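Boas práticas na recolha doméstica: a norma interna da Juretti

Entrevista a Omolara Akande, responsável pela conformidade dos registos de manipulação. Publicado em 27 de outubro de 2025.

A Juretti aplica desde junho um conjunto de 13 regras às sessões realizadas com pinças manuais em habitações. O documento foi redigido com a Zastik e abrange nearly 80 operadores.

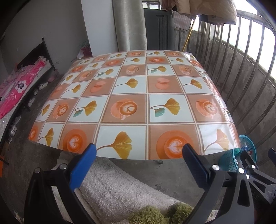
A primeira regra diz respeito à preparação do espaço. «O operador não reorganiza a casa», afirma Omolara Akande. «Regista as condições existentes e declara-as na ficha.» Superfícies refletoras, como uma toalha de plástico brilhante com padrão de chávenas e folhas, têm campo próprio, tal como a luz direta vinda de uma varanda. A ficha é preenchida antes do primeiro movimento.

Glória Barreto, que coordena a formação, sublinha a questão da preensão. «As embalagens flexíveis exigem um critério escrito. Pedimos contacto com as duas almofadas e proibimos a correção com a mão livre.» Em 2,000 registos revistos, 76 foram devolvidos por incumprimento deste ponto.

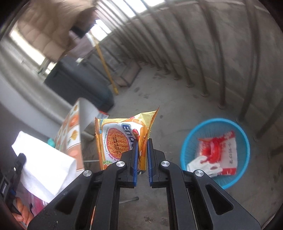

Embalagem de massa instantânea segura entre as almofadas azuis da pinça.

A norma será revista no próximo ano. Segundo Omolara Akande, falta definir o tratamento das sessões com dois operadores em simultâneo. «Cada dispositivo deve ter ficha própria. Sobre a hora de referência ainda não há acordo com a Zastik.»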